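19th April

So the left arm dropped the lid. Well, flung is probably fairer. It got halfway through lifting it off the steamer, the fingers opened all at once, and the thing hit the table rim-first and rolled. I have never moved so fast in my life. No chips and no cracks, which is more than I deserved after months of telling everyone that the grip was the solid bit of the project!

If you're new, the job is called Luik and the idea is simple enough. Two arms, one steamer, a plate. Left arm takes the lid off and keeps hold of it, right arm moves the buns across to the plate, lid goes back on. I started it last August and it has eaten most of my evenings. The control software is Eleo, which I love dearly and which is going to come out of this post looking a bit silly, but bear with me.

My first thought was the fingers. Parallel metal jaws on a smooth handle are never going to be a dream, and I'd already had the lid twist on me once when I picked it up off-centre. So I spent a whole evening wiping everything down, checking the jaws closed square, and running the lift over and over without any buns in. It didn't drop a single time. I went to bed very pleased with myself.

Next evening I put the buns back in, ran the full thing, and it let go again. I had a folded towel under the lid by then, so no drama, but what a strange thing! Same lid, same lift, same speed. The only difference was that the right arm was now moving as well.

That got me properly excited, because a fault that only turns up when both arms are working is a fault you can chase. I went through the logs from Eleo and found it after an hour or so of scrolling. The left gripper is told to hold with a fresh message every few milliseconds. If 2000 milliseconds go by without one, the gripper controller (a Zenmont, second-hand, lovely little box) decides that nobody is in charge and goes to its safe state. And the safe state, as mine was set, is open.

Open! I can see why. If your hand is caught in there you want the fingers to let go. But when the gripper is holding glass up in the air, open is about the worst thing it can do.

The messages were going missing when the right arm started planning its reach for the plate. Both arms shared one queue, and a long plan would sit at the front of it while the hold messages piled up behind. With an empty steamer there was no reach to plan, so my whole evening of testing had tested nothing. 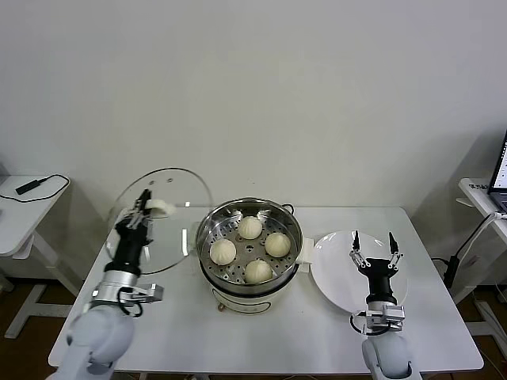

I put the short version on the Rivus forum and had a reply before I'd finished my tea. Rivus regulars will know Halfmoon, who reckoned I was fixing the wrong end: by all means sort out the queue, but a queue can always jam some other way, so change what the gripper does when it stops hearing from you, and while you're in there, find out what happens if the power goes. A bit deflating, and completely right.

I've done both now. The left gripper has its own queue, so the right arm can think as long as it likes. On a lost signal the left one now keeps its grip at low force and the arm stops where it is, while the right one still opens, as it did before. I also brought the time limit on the right arm's planning down, and if it can't find a route it gives up and tells me.

Then I tried to break it on purpose, which was the best fun I've had with this thing since the first lift. Pulled the network cable in the middle of a lift, 6 times, with the towel down and the buns out of the way. Held every time. Set a fake plan running for 4000 milliseconds, twice the old limit, and the lid never budged.

The power question I haven't answered. I think the fingers stay put when the supply goes, going by the manual, but the manual also has two pages stuck together in my copy and I'd like to see it for myself. I've bought a cheap saucepan lid for that one. Until it's tested I'm standing well back with my hand on the stop button, and the towel is staying.

One more thing for anybody with a similar setup: look up what your gripper does when it loses contact, today if you can. Mine was on page 4 of the settings under "misc".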